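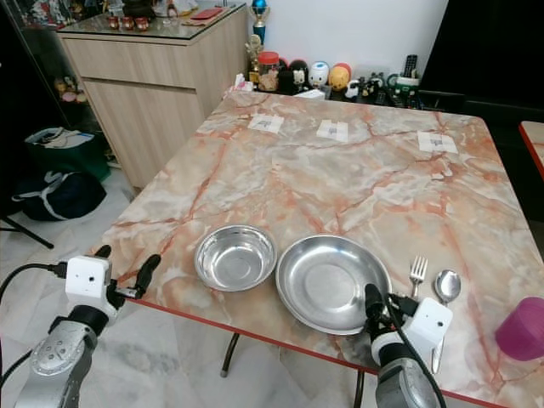
The Left One

By the time Bożena Duda got to the house in Lurnlow, the left arm had been sulking for two days and the right arm had taken over the plate. It wasn't supposed to have the plate. The plate belonged to the left arm, along with the bowl, and the right arm had the fork, the spoon and the cup. There was a written schedule. Bożena had written it herself.

"It's been reaching across," said Oliwia Żak from the kitchen. "Very slowly. I thought you'd want to see it before I touched anything."

"And did you touch anything?"

"I moved the table."

"How far?"

Oliwia held up her finger and thumb. Bożena put down her toolbox and got out the tape measure. Thirteen millimetres. In her experience people could move a table thirteen millimetres by thinking about vacuuming.

She had looked after Pawlak arms for long enough to have a routine, and the routine began with doing nothing. She stopped the program and stood behind the pair of them to look down the forearms. Cables first. A cable that was too tight would drag a wrist round by a hair, and you could spend a whole afternoon blaming the software for a cable tie. She had spent that afternoon. She had also billed for it, and had felt bad until morning tea.

The cables were fine. The three paper markers were still stuck along the far side of the table, which was more than could be said for the last house, where the dog had eaten the middle one and the arms had laid dinner for a table in another postcode.

She ran the left arm home. It went up, thought about it, came down short and put 452 on her laptop.

Error 452

The manual had this to say about error 452: Position not reached. See error 451. Error 451 said: See error 452.

Bożena rang the support line at Dresto, which had bought Pawlak in July and kept the hold music. While she waited she took the white cover off the left wrist, put the four screws in the lid of her thermos and had a look at the gear inside. The grease had gone the colour of strong tea. She wiped it off with a rag and put new stuff in with a cotton bud, a method not found in the manual and not, so far as she knew, forbidden by it.

Then she closed it all up and found one of the screws in her sleeve, so she opened it again to make sure there wasn't another story about that.

"Is it dying?" said Oliwia.

"It's due a service. They're meant to get one at 3000 hours."

"What's it up to?"

Bożena looked at the counter and chose to be kind. "It's due."

She put the arms back to their waiting position, one at each side, and left the dishes where they were. You always wanted the dishes out for this part. An arm with nothing to pick up will pass any test you give it. Then the hold music stopped.

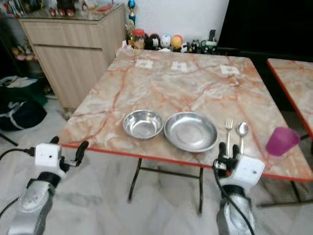 Danish Sethi wanted to know whether she had tried turning it off. She said she had. He asked whether she had tried turning off both of them, because the arms shared a zero, and if she only restarted the left one it would ask the right one where the table was, and the right one would tell it whatever it had believed on Tuesday week or whenever the thing was last calibrated. He said this without embarrassment. He said the engineers at Ekley called it consensus.

"So the left one's all right," said Bożena.

He said the left one was probably the only one of the two that had noticed the table had moved, and that it had stopped out of caution. The right one had noticed nothing and carried on with more confidence.

"I used to work with a bloke like that," said Bożena. "Edmund Lis. They made him regional manager."

Danish said he couldn't comment on that, and gave her a reference number.

She turned them both off. It was very quiet. Oliwia came and stood in the doorway with a tea towel, looking at the two limp forearms the way people look at a relative asleep in front of the cricket.

"Should I move the table back?"

"Please don't."

The power came up. Bożena opened both grippers as wide as they would go and took the left one out to its corner, a touch of the key at a time, then in over the marble, then back to the edge. This was the dull bit, and she liked it. You did the corner and you wrote down the number. Then you did it again to see if you got the same number, and if you didn't, you had a sandwich and did it a third time. The rubbery black fingers had picked up a few nicks and pale specks over the years. They still opened evenly, and she gave them a wipe anyway.

The numbers matched. She checked them against the old ones and there it was, thirteen millimetres, as plain as a bill.

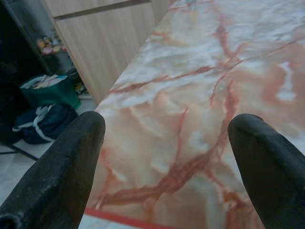 What It Cost

She let them have a go at the whole setting before she packed up. The left arm went for the plate. So did the right arm. They stopped a hand's width apart and stayed there, humming.

"They're being polite," said Oliwia.

"They're deadlocked," said Bożena, and fixed it by deleting the line where the right arm had promoted itself.

On the second go the left one took the plate by the rim, lifted it, and put it down precisely where it had been. It did the same with the bowl. The right arm moved the fork over by nothing at all and gave the spoon the same attention. Four minutes, start to finish. Oliwia said her aunt Bronisława Rutkowska could lay for eight in that time and have an argument as well.

Bożena wrote up the job at the kitchen bench. Under Fault she put: table. Under Work Done she put: regreased left wrist, restarted both, recalibrated, removed line. Under Advice to Customer she thought for a bit, then asked if there was any coloured tape in the house.

There was only green. She got down on the tiles and ran a strip of it round each table leg where it met the floor, pressing the corners flat with her thumb.

"And if I need to vacuum?" said Oliwia.

"Go round," said Bożena, and went looking for the lid of her thermos.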